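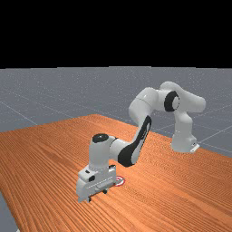
A white and black robotic arm above a wooden tabletop, in a computer rendering.

12/16/20
By Hidayah Gunawan

Iveta Oravec would like you to buy one dining table and then never buy another. She has been making this pitch for 16 years, first from a stall and now from the Llorente showroom, where a price tag faces the wall until you ask. I asked. It was more than my car is worth.

"People flinch," Oravec says. "Then they go home and look at what they have, and they come back."

Do they all come back? She laughs and says enough of them do. I ask for a number and she says she doesn't keep one.

What Llorente sells, along with the table, is a promise printed on a small card: looked after for life. I have read a lot of cards like this. My kettle came with one. So I wanted to know whose life, and what counts as looking after, and what happens when the company that made the promise gets tired of it.

"The life of the table," Oravec says, without a pause. "If your daughter has it, we look after it for your daughter."

The card doesn't say that. The card says "original purchaser," in type I had to hold up to the window. When I read it to her she takes it from me and reads it again herself.

"That's the old card," she says. There is a stack of them on the counter behind her. She says she'll see to it.

It would be easy to make fun of all this, and I came partly to do so, but Oravec knows a great deal about tables and isn't grand about it. She thinks most people clean theirs too much. She thinks coasters are for guests you don't like. She can talk for a long time about edges, and why a sharp one looks good in a shop and bad after a winter of belts and chair backs. She has a low opinion of the word "heirloom," though it appears twice in her brochure.

"My partner wrote the brochure," she says. The partner is Juraj Štefanec, who handles the money and whom I was not able to meet. "I would have said 'table.'"

The finish is where we disagree. Every Llorente top is oiled with a product called Plurkirlow, which the shop sells by the can, and owners are told to put on a fresh coat every few months. Miss it and the promise is off. I suggest to Oravec that this looks a lot like a subscription.

"It's oil," she says. "You oil a table. You oil a bicycle chain."

But I can buy chain oil anywhere, I say. Can I use another oil on the table?

"You can. I wouldn't tell you it's wrong." She thinks about this. "I also wouldn't fix it for free if it went sticky."

I had spoken before the visit with Samah Bouzid, who refinishes furniture in a garage across town and has had several Llorente tables through her hands. She has no complaint about how they are built. "Good joints. Somebody cared," she told me on the phone. Her complaint is about the oil. In her view it does the same job as the cheaper stuff on the hardware store shelf, and an owner who switched would never know. She also says the best finish for a family with small children is a plain hard varnish, applied once and forgotten, and that the trade looks down on varnish for reasons of taste.

I put this to Oravec, expecting an argument.

"For small children she's right," she says. "I had varnish when mine were small."

So why not sell it? She goes quiet for the first time. Then she says that customers who come to Llorente want to feel the wood, that they run a hand across it before they sit down, and that varnish takes that away. I believe she believes it. I would also point out that varnish doesn't bring anybody back for another can.

We get to repairs. According to the brochure, a scratched or burned top can be sanded back "in a day." Zuzana Paulík, who bought her table five years ago and was kind enough to let me eat lunch at it, had a burn mark sanded out last September. It was gone for eight weeks. She and her husband ate on the couch. She got the table back looking lovely, she says, and she would buy it again, but she'd like it known that it wasn't a day.

"The sanding is a day," Oravec says. "There's a line."

How long is the line now?

"Longer." The shop has sold nearly 1,000 tables, and all of them are getting older at once. There are two people in the workshop who can do a top properly, and she is one of them. I ask what happens to the promise when she stops. She says she isn't planning to stop. I say that everyone stops. She says Štefanec has asked her the same thing, in a nicer voice.

There is a plan, of a kind. They have been talking to Drarard, a larger maker, about taking over repairs. Oravec doesn't sound fond of the idea. Drarard would want to charge for pickup, and maybe for the work too, and she isn't sure the card would survive that in any form she'd want to sign. Nothing has been agreed.

"If they change it, I'll tell people," she says. "I'll write to them."

All of them?

"We have the addresses. Most of the addresses."

On the way out I run my hand across one of the tops, because by then I'd been told that everyone does it. It felt very nice. My own table came from a church sale and has a wobble I fix with a folded menu. I asked Oravec what she would do about the wobble.

"Is it the floor or the table?" she said.

I said I didn't know. She told me to turn it around and see whether the wobble moved with it. I tried it that evening and it was the floor.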